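Tidying up still a tall order for two-armed robots, Suvcombe trial finds

Staff writer
Tuesday, 4:40 p.m.

SUVCOMBE - Can a machine put the toys away yet? Sort of. Sometimes. Slowly.

That's the short version from Drevard, the small automation outfit on the Garnside road, which has been running a two-armed setup through household and stockroom chores since the spring. First numbers came out this week. They're mixed, and the company isn't pretending otherwise.

The test is simple enough to explain to a six-year-old. Put some everyday things on a table. Have the arms pick them up, move them, put them in something. Then do it over with everything in a different spot. Drevard says it has now logged 500 attempts across 34 household and shop items, soft toys, tubs, bottles, baskets and so on.

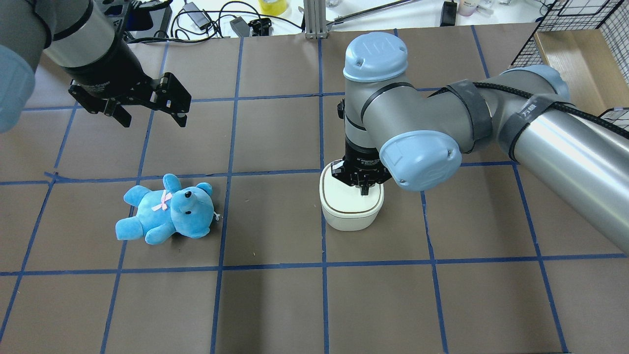
One arm reaches into a white container beside a teddy bear during tabletop work at Drevard.

Hard plastic goes best. A tub with straight sides is the same shape every time and the software knows more or less where to grab. Soft stuff is another matter. A plush toy squashes, rolls, flops over an arm. Ears are a favorite place to grab and a bad one, according to the company's write-up, which spends most of a page on ears.

Baskets too. Dropping something in from above is okay. Moving the basket itself, with things in it, without tipping, is where a lot of the failed runs come from. Thin rims are a headache as well, the fingers either miss or close on the rim and drag the whole thing sideways.

Speed is the other sore spot. The company timed one standard job, 26 items off a table and into bins, and says a grown-up with no practice beats the machine easily every time. It would not give out the full timings. A second report with those is promised for December.

Who's paying attention? Purves, for one. The housewares chain has stores in Suvcombe and Garnside and wants to know if a machine could handle the go-backs, meaning all the stuff shoppers pick up in one aisle and dump in another. Every store has carts of it by closing. Staff hate it. Purves said in a statement it is "interested but not in any hurry" and that no store jobs are tied to the trial.

A store is a nicer place for a robot than a family room, Drevard says. Floors are flat. Lights stay the same. Products come in known sizes. Nobody's dog is asleep on the thing you need to pick up. 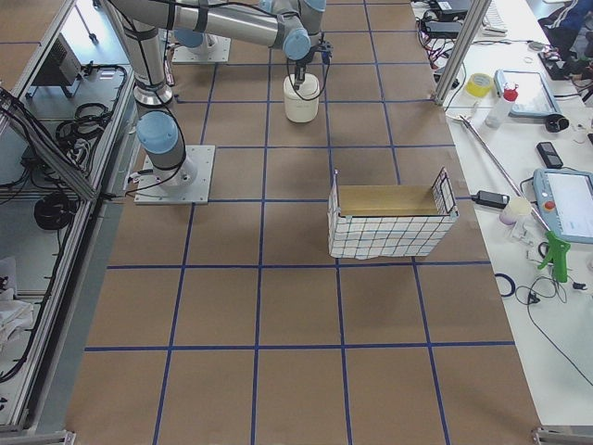
Two arms do help, the write-up says. One can hold or steady while the other one places, and a wider table can be covered without moving the base. They can also get in each others way. A fair chunk of the programing work over the summer went into making one arm wait its turn, and the waiting is part of why the whole thing runs slow.

Then there's the money. Drevard won't name a price for a working system, only that it is "well past" what a household would spend and still past what a shop would. Bolted-down arms also can't go to the mess, the mess has to come to them. For a store with a back room and a cart, maybe fine. For a kid's bedroom, no.

The company's own guess is that shop work comes first. Narrow jobs, overnight, known products, a person checking in the morning. Home tidying it puts a good way further out and it declined to say how far.

Folding laundry, which is what everyone asks about, wasn't part of this round. It's on the list for the next one, along with jar lids and stacking bowls of different sizes.

Reaction around town, mixed. A few shoppers outside the Garnside Purves on Tuesday said they'd take one today if it did dishes. One said she'd settle for socks. A stock clerk on break there wanted to know if it could reach the top shelf, and who gets called when it drops something.

Purves expects to decide after the December report whether to try a single setup in the back room of one store. Suvcombe is the likelier pick, the company said, because the stock area there is bigger. Any trial would run 6 weeks to start, after hours only.

Drevard says it will hold an open afternoon for local schools and businesses before then. Date not set. Sign-up will be on the company's web site once it is.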